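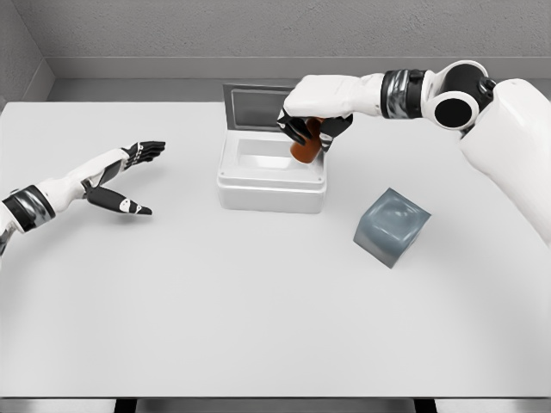 Simulator view: right hand holding the cylinder over the open box, left hand open, cube still on the table.

Packing and Lidded Box Tips from the Britwood Open Day

Posted 2020-07-10 in Workshop and Storage

Britwood held an open day for its two-arm handling work, and most of the visit was spent at a screen watching the simulated version of a packing job. The job is small: put an item into a box with a hinged lid. Armelle Arnaud ran the session and answered questions between runs. Much of what she said about box packing applies to a kitchen drawer or a parts bench, so the notes are sorted by task.

Setting the box

Open the lid all the way before picking anything up. A lid that stands at less than a right angle will drop when the box is bumped. If the hinge is weak, put the back edge of the box a finger's width from a wall or a heavy canister and let the lid rest against it.

Place the box near the middle of the work surface, a little toward the back. The front half of the table is then free for items waiting to go in. On a standard counter this also keeps the box under the wall cupboards, so check that the lid clears them.

Lowering items

Bring the item over the opening first, then go straight down. Coming in at a slant catches the rim, and on thick-walled boxes the rim is wider than it looks from above. The Britwood program treats these as two separate moves with a short stop between them. The stop is worth copying when you pack spice jars or glass vials.

Hold round items from above with the fingers curled down the sides. Gripping low feels more secure, but the knuckles reach the floor of a shallow box before the item does. For a jar with a loose cap, grip below the cap.

Let go only when the base is flat on the bottom. Open the fingers a little, wait, then lift. Opening wide inside a full box knocks over the neighbors.

Using the second hand

Keep it open and out of the way until it has a job. One visitor asked why the left arm was not bracing the box. Arnaud's answer was that a box with some weight to it does not need bracing for a straight drop, and a second hand near the rim is one more thing to hit. Brace only for a tight fit, or for a light cardboard box on a slick counter. A square of damp dishcloth under the box does the same work.

Order of packing

Tall and round first, blocks after. Cylinders roll, cubes stay where they are put. Keep a cube or other flat-sided piece to the side of the box, near the hand that will pick it up, with enough space for fingers on two opposite faces. A block sitting at an angle to you is easier to pick up if you turn your wrist to match it. Do not square it up first; that adds a move.

Clear or glassy items should be packed on a plain, dull surface. Gloss and patterned laminate make the edges hard to find for people as well as for software. A sheet of white butcher paper is enough.

Practice numbers

The group logged 2,530 simulated runs of the packing job before the open day, and plans to stop at 3,000. A single run is capped at 55 seconds. At home there is no reason to time it, but ten dry passes with an empty jar will show whether the box is in the wrong place.

Shelf height

The real bench in the next room is 68 centimeters high, set for seated staff. That is low for standing work. For packing on your feet, put the surface a few inches below your elbow. Raise the box on a board before you raise the table.

Boxes and liners

Visitors were handed a sheet listing the lidded boxes the group has tried. The Grulach has thick walls and a stiff hinge and holds its lid upright without help. The Clesero is lighter and slides unless it is lined. Either one takes a cut piece of shelf liner, trimmed a quarter inch short on each side so the corners lie flat. Wipe the basin out before lining it. Grit under the liner makes jars lean.

Barrios liner comes in a wider roll, but curls at the cut edge for a day or two. Roll it backward overnight and weight the ends.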